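Search our features
Enter keyword
Print this page
E-mail this to a friend

THE LITTLE BURGER BAR
By the Home and Family desk, October

My kitchen has a proper table in it, a big scrubbed thing that came with the house at Estach, and for most of this autumn I haven't been allowed to call it a table at all. It is the counter at Skondance. Skondance is a burger restaurant, it opens at four in the afternoon when school is done, and the menu has one item on it.

I blame toy food, and I say that with great affection. We've had the wooden fruit and the felt pizza in our time, and both were loved for a week and then trodden on. A burger is different because it has to be built, and building is what small children want to do from the moment they get up (ours starts before I've found my slippers). You need your bread, you need your salad, and somebody has to decide about the cheese.

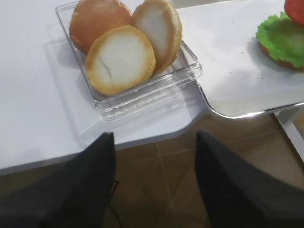
What made the biggest difference at our end was giving everything a place of its own. For ages the whole lot lived in one deep basket, and every order began with tipping it out on the floor and hunting for a patty. Then I bought a few clear boxes from Ghasemi, the old-fashioned hardware shop by the station, and the quarrels more or less stopped. I spent 10 pounds and felt very clever all the way home.

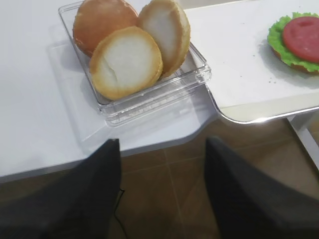

Buns to one side, with a burger begun on the board.

Clear boxes are worth holding out for. A child of four won't read a label, however nicely you write it, but she will spot a tomato through plastic from the other side of the room. I'd go for low sides as well, so that little hands can get in and out, and I'd keep the buns away from everything else since they take up such a lot of space and do like to roll off! 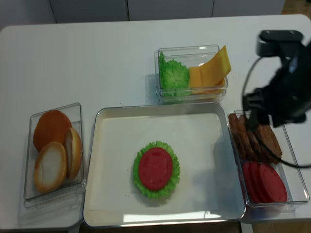

Reading time: 3 minutes

A divided box is lovely for the lettuce and the cheese, which otherwise end up in one muddle, and the patties and tomatoes will share quite happily next door. Put the tray in the middle, where the cook can reach all of it, and let the burger grow there. In our house the lettuce goes on before the tomato, and I have been told off for doing it the other way about.

Closing time is the part I dreaded, and it has become rather nice. We sing the Skisum song (a nonsense thing from a holiday, far too many verses) and each piece goes back where it lives. Then the boxes go up on the dresser, I get my table back, and I start on the real supper, which on restaurant days is never, ever burgers.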